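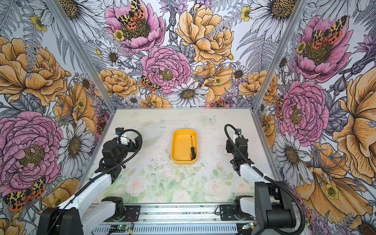
小螺丝刀的收纳与保养：用浅托盘管理台面工具

小规格螺丝刀的损耗，多数发生在两次使用之间。刀头磕碰、刀杆轻微弯曲、手柄沾油、规格混放，都与放置方式有关，与拧螺丝本身关系不大。本文采用的做法是在台面上固定使用一只浅托盘，作为取用和归还的唯一位置，配合抽屉内的长期存放格。托盘选圆角、浅边、颜色与台面反差大的塑料制品，例如浅色台面配亮黄色长方形托盘，橙黑手柄的小螺丝刀放进去，手柄和细黑刀杆都容易辨认。螺丝刀靠托盘右侧放置，手柄朝操作者，刀杆朝里，右手取用时不需要换握。左手使用者将方向左右对调即可。

全文分为托盘选择、台面准备、摆放规则、清洁、刀头检查、归库和常见问题七个部分。适用对象为家庭工作台、小型维修台和电子装配台上使用的小规格手动螺丝刀，不含电动批头和冲击类工具。

一、托盘选择

1. 尺寸。托盘内长应大于最长一把常用螺丝刀的全长，并在两端留出手指取物的余量。工具斜着才能放进去的托盘不合用，斜放的刀头会顶在盘壁上，反复推拉之后盘壁和刀头都会留下痕迹。

2. 边高。浅边优于深边。边高以能挡住圆柄滚动为准，再高就会妨碍手指从侧面插入。深盒适合存放，不适合台面周转。

3. 转角。圆角便于擦拭，金属屑和灰尘不易积在死角。直角托盘需要用棉签清理四角，日常维护时间明显增加。

4. 颜色。选单一颜色，不带花纹。台面本身有印花时，这一条更为重要：印花会干扰对细小零件的辨认，纯色盘底相当于一块干净的背景。黄色、白色、浅灰均可。黑色盘底与黑色刀杆混在一起，不建议使用。

5. 材料。一般塑料即可。需要接触溶剂的工位，应先在盘底背面做小面积试验，滴一滴溶剂，静置后擦去，观察有无发白、发黏或变形。装配静电敏感元件的工位应使用防静电托盘，并按工位要求接地，普通塑料托盘不能代替。

6. 盘底。平底优于带筋盘底。带筋的盘底会把小螺丝卡在筋间，捡取时需要镊子。如手边只有带筋托盘，可剪一块薄橡胶垫铺平，垫子四周与盘壁齐平，不留翘边。

Adamura 和 Schnyder 两个系列的托盘我都用过。前者边稍高，后者盘底更平。两者在台面上的表现差别不大，按现有尺寸选即可，不必为此更换。

二、台面准备

1. 清空托盘落位区。托盘四周各留一掌宽的空位，作为手腕活动范围。其他工具、线材和包装物移到这个范围以外。

2. 擦拭台面。先用干刷把碎屑扫向一侧，再用微湿的布擦一遍，最后用干布收水。顺序不要颠倒，带屑湿擦会划伤台面涂层。

3. 确定托盘中心。操作者站或坐在正常工作位置，双肘自然弯曲，双手前伸，两手交汇处即托盘中心。多数人的落点在台面中部略靠近身体的一侧。

4. 做定位标记。用低黏胶带在托盘两个对角外侧各贴一个直角标记。托盘每次擦洗后按标记放回。标记不需要四个角都贴，对角两个足够。

5. 检查是否打滑。用一根手指从侧面轻推托盘，若轻易移动，在盘底四角贴薄防滑垫。防滑垫厚度须一致，否则托盘会晃动。

三、摆放规则

规则的目的是让手不经寻找就能取到工具，并让缺失一眼可见。

1. 一盘一任务。托盘内只放当前任务所用的工具。任务只需一把螺丝刀，盘内就只有一把，备用规格留在抽屉里。把整套工具铺在盘里，与不用托盘没有区别。

2. 刀杆统一朝里，手柄统一朝外。取用时手先碰到手柄。刀杆朝外会使刀尖对着人，小规格一字刀头的尖角足以划破皮肤。

3. 工具靠惯用手一侧。右手使用者靠右，左侧留空，供临时放置拆下的小盖板。

4. 工具与盘壁平行，或略微倾斜，不与盘壁接触。刀头距内壁留一指宽。

5. 拆下的螺丝不与螺丝刀混放。螺丝另用小格盒或磁性盘。若条件所限必须同盘，用一条纸胶带在盘底分区，螺丝放在非惯用手一侧，带磁性的刀头远离该区。

6. 需要同时使用2把螺丝刀时，手柄错开半个柄长，避免并排后同时滚动。两把的刀头类型不同，把使用频率高的放在外侧。

7. 暂停工作时，工具回盘。不插在笔筒里，不夹在耳后，不放在设备上方。螺丝刀从设备顶部滚入机壳，是维修台上常见的短路原因。

操作者应养成固定动作：拧完，刀尖转向里侧，手柄先落盘，刀杆后落盘。手柄先着盘可以吸收一部分冲击，刀头不直接敲击盘底。

四、清洁

每次任务结束后做干清洁，每40个任务做一次湿清洁。没有任务计数习惯的，按月做湿清洁。

干清洁步骤：

1. 取出螺丝刀，用干布从手柄一端向刀头方向擦拭，一次擦到头，不来回摩擦。

2. 用硬毛小刷清理刀头凹槽。十字刀头四条槽都要刷到，刷毛方向与槽一致。

3. 托盘倾斜，碎屑集中到一角，倒入废屑容器。不得用嘴吹，细金属屑会进入眼睛。

4. 用干布擦盘底，再擦盘壁内侧。

湿清洁步骤：

1. 中性清洁剂按包装说明稀释，布浸湿后拧干，以不滴水为准。

2. 擦手柄。双色手柄的接缝处容易积油，用裹布的竹签沿接缝走一圈。

3. 擦刀杆。刀杆与手柄结合处不要浸水，水分进入结合面后难以排出，内部会生锈。

4. 立即用干布擦干，在通风处放置，确认完全干燥后再进行防锈处理。

5. 刀杆用布蘸一滴薄质防锈油，均匀擦过，再用干布带走多余油分。刀头工作面不留油，油膜会降低刀头与螺丝槽之间的摩擦，增加滑脱。发黑处理的刀杆同样需要上油，黑色表面层的防锈能力有限。

6. 托盘用清水冲洗，布擦干后放回定位标记内。

手柄不要用丙酮、香蕉水一类溶剂擦拭。软胶部分接触后会发黏，且无法恢复。已经发黏的手柄可用少量酒精试擦，无改善则更换工具。

五、刀头检查

检查在湿清洁之后进行，需要放大镜和一盏可调方向的灯。

1. 一字刀头：正面看刃口是否平直，侧面看两个面是否对称。刃口出现圆角，或一侧缺口，即不再用于精密螺丝。

2. 十字刀头：从正前方看四条翼是否等宽，翼缘有无卷边。出现卷边的刀头会切削螺丝槽，应停用。

3. 刀杆：把刀杆平放在玻璃板上，手柄悬在板外，缓慢转动。刀杆与玻璃之间的缝隙若随转动变化，说明刀杆弯曲。小规格刀杆弯曲后不做校直。

4. 结合处：一手握柄，一手用布包住刀杆反向扭转，力度与日常拧紧相当。有相对转动或响声的，停用。

5. 磁性：刀头能吸起对应规格的螺丝即可，不追求更强。用于磁敏元件附近的螺丝刀应退磁，并在手柄尾端贴标记。

检查结果记在一张卡片上，卡片放在抽屉内存放格的盖板背面。记录项为规格、检查日期、刀头状态和处理意见。我的Fista记录卡按此格式画线，格子宽度够写四个汉字，处理意见只用“留用”“降级”“停用”三个词。

降级指转作非精密用途，例如撬开塑料卡扣或清理缝隙。降级工具的手柄缠一圈红色胶带，不再进入台面托盘。

六、归库

1. 任务结束，完成干清洁后，螺丝刀放回抽屉存放格。托盘留在台面，保持空置。

2. 存放格按刀头类型分排，同类型内按规格由小到大排列。格底垫一层薄泡棉，按工具轮廓切出凹位。凹位深度取手柄直径的一半，过深不便取出。

3. 切凹位时，先用铅笔沿工具描出轮廓，向外放宽一线，再用新刀片分两次切透。旧刀片会拉扯泡棉，切口不齐。手柄中段两侧各切一个半圆形指位。

4. 每个凹位旁贴规格标签。标签写刀头类型和规格，不写用途。用途会变，标签跟着改容易出错。

5. 抽屉内放一小包干燥剂，变色后更换。南方梅雨地区可从5月起缩短查看间隔。

6. 长期不用的螺丝刀，每季取出上一次薄油。

存放格尺寸定下后，应编一个总清单。Claltomthorpe 工作间的清单共有3,374个条目，编号上限预留到4,000，手动螺丝刀只占其中一小段。家庭使用不需要编号，标签即可。若确需编号，用类型代码加顺序号，编号一经停用不再分配给新工具。

七、常见问题

螺丝刀在托盘内滚动。
先查台面是否水平，再查托盘是否变形。两者均正常时，多为圆柄工具本身的问题，可在盘底铺薄橡胶垫，或选用带棱手柄的型号。不要在手柄上缠胶带防滚，胶带边缘积油后会影响握持。

托盘底部有划痕。
浅划痕不影响使用。划痕起毛并挂布时，用细砂纸沿一个方向轻磨，冲洗后擦干。裂纹不修补，更换托盘。

黄色托盘用久后颜色变暗。
先用中性清洁剂擦洗，确认是否为油膜。仍然发暗的属于材料老化，与日照有关，托盘应避开窗边直射。颜色变化不影响功能，边缘变脆时更换。

刀杆上出现褐色斑点。
用布蘸防锈油静置片刻后擦拭。斑点仍在的，用细尼龙百洁布沿刀杆轴向轻擦，完成后重新上油。不使用钢丝球，钢丝碎屑留在刀杆上会形成新的锈点。

任务中途需要更换规格。
先把盘内的一把擦净归库，再取另一把。两种规格交替使用的任务，按第三节第6条处理。

多人共用一张工作台。
每人使用不同颜色的托盘，不在手柄上写姓名。定位标记与托盘同色。下一位使用者开始前，确认前一位的托盘已空并移开。

托盘能否叠放。
空托盘可以叠放，盘内有工具时不可。叠放前确认盘底防滑垫不会黏住下层盘面，长期叠放时中间隔一张纸。

附：操作核对表

开始前
台面已擦拭，托盘在定位标记内
托盘内只有本次任务所用工具
刀杆朝里，手柄朝操作者，刀头不触盘壁
螺丝另有容器

结束后
螺丝刀已干擦，刀头凹槽已刷
托盘碎屑已倒出
螺丝刀已归入对应凹位
记录卡已按需填写

2023年10月26日修订：第四节补充软胶手柄的溶剂限制，第六节补充凹位切割方法。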